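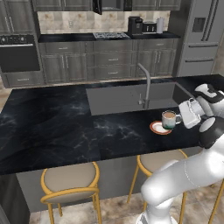

Should a person with a shared workshop and a day job build a robot to pour the milk into the tea? Probably, provided they don't expect to get any tea out of it before August.

I rent a bench at Delacroix, which used to sell carpet. Four of us have keys. The arm project is called Brinura, a name Wendell Castellanos took from a cough lolly or a river, depending on when you ask him, and it lives mostly on an old Clevo laptop whose fan can be heard from the car park.

My view, for what it's worth, is that the home builder should spend far longer in simulation than pride allows. I resisted this. I wanted bolts. A kitchen made of polygons felt like cheating, the way frozen pastry feels like cheating until you've made the other kind. Then I priced a decent gripper from Ternach, thought about my own benchtop and a litre of full cream, and came around. In the simulated kitchen you can fumble a pitcher 2000 times and never once reach for the mop. The countertop is marble, too, and the stools match. I can't say that for any room I've paid for.

The purists at the next bench say a rendered mug teaches you nothing about a real one, and they have a point. Simulated liquid is very well behaved. It doesn't dribble down the spout and under the motor controller. Run 123 was the first I'd have shown my mother, and I fully expect the real arm to disgrace it.

But disgrace is cheaper when it comes late. The other approach, favoured by Wendell, is to build first and find out -- he found out, in one evening, that a shoulder joint will cheerfully try to go through a wall if you get a minus sign wrong. The plaster took 30 minutes to patch. The colour still doesn't match.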